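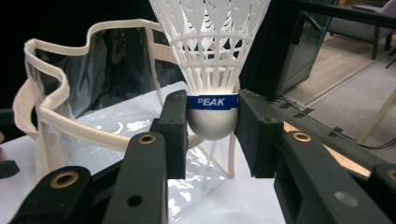

Margus Lūse would have scrapped the December block altogether. In his reply to our draft he wrote that six weeks of off-season work is too short to separate fitness gains from players simply getting used to the test, and that any report on it should say so in the first paragraph. We have left his comment in and accept most of it.

Tahiri Badminton Project - final report
Submitted Jan 17, 2021

1. Aim
To find out whether a short pre-season program improves court movement in club-level singles players before the Larby league restarts.

2. Method
Players were recruited from the Castham and Skenach clubs. Each trained 3 times a week for six weeks. Sessions combined shadow footwork, skipping and multi-shuttle feeding. Kagiso Steyn ran the Castham sessions and kept the training log. The Skenach group followed the same plan under its own coach.

Movement was tested with a six-corner shuttle run in the first and last weeks. Each player was given two attempts and the faster one was kept. Over the whole program the feeders played nearly 3000 shots, of which 500 were set aside for the accuracy drill described in Appendix B.

3. Results
Both groups were faster in the final test. The Castham group improved more, mainly on the two rear corners. Backhand-side recovery showed little change in either group. Accuracy scores were uneven and we do not draw anything from them.

4. Limitations
There was no control group. The Skenach hall has a harder floor and less space behind the baseline, and this may have slowed the rear-corner times there. Attendance dropped in the fifth week - exams at both schools - and missed sessions were not made up.

5. Further work
Repeat the test mid-season with the same players, with a practice trial the week before the first measurement. Split times for each corner should be recorded at both halls.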